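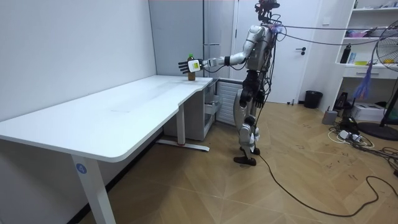
Weak aerotow release on a wooden single-seater, repair or replace?
Posted Nov 28, 2020 by sparcap
Filed under: Vintage & Wood Gliders > Maintenance

The nose hook on our club's Kavbridge 108 failed the pull test at annual. It lets go fine with a slack rope. Under load it takes two hard tugs on the knob. The logbook shows 1029 launches since the last overhaul. The inspector will sign it off if the hook is overhauled or swapped before we fly again. Has anyone done this on a 108 without cutting the nose skin?

finchfield
You don't need to cut anything. Take out the seat pan and the rudder pedal block and you can reach both bolts from behind. The lower one is tight. Allow a full afternoon and have someone with small hands around.

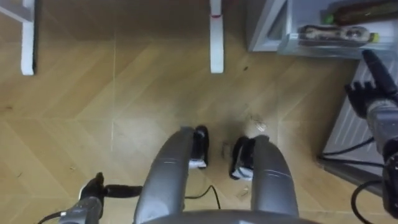 Before you pull the hook, check the cable. Ours had a kink where it goes through the second frame, and the hook itself was within limits. New cable, new guide tube, done.

Drernulen_tow
I would not stop at the cable. With over a thousand launches the spring is tired no matter how the hook looks. Send it in. The shop at Indirari did mine in 40 days, and that was with a wait for springs.

finchfield
Launches are not the whole story. A hook that has only done aerotow wears a lot less than one on the winch. Is the 108 winched at your place?

sparcap
Aerotow only, from the nose hook. The belly hook passed.

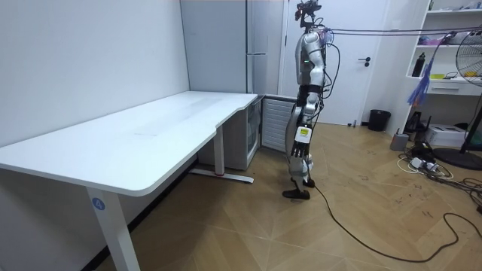
I had the seat pan out tonight and the cable looks straight as far as I can follow it with a flashlight. There is some rust on the last few inches near the hook.

woodwings112
Then replace the cable and overhaul the hook together. You already have it apart. Also look at the plywood behind the hook bracket. I fly out of Lūse and we found a soft spot there on ours, glue gone on one side. It was a bigger job than the release.

finchfield
Fair enough on the rust, change the cable. I still say test the old hook on the bench before you pay for an overhaul.

Drernulen_tow
And I still say send it. It's the one part I want to work the first time.

sparcap
The hook goes out in December with a new cable on order. I'll tap around the bracket this week and post what I find.

Contact the moderators | Copyright 2020 | Back to top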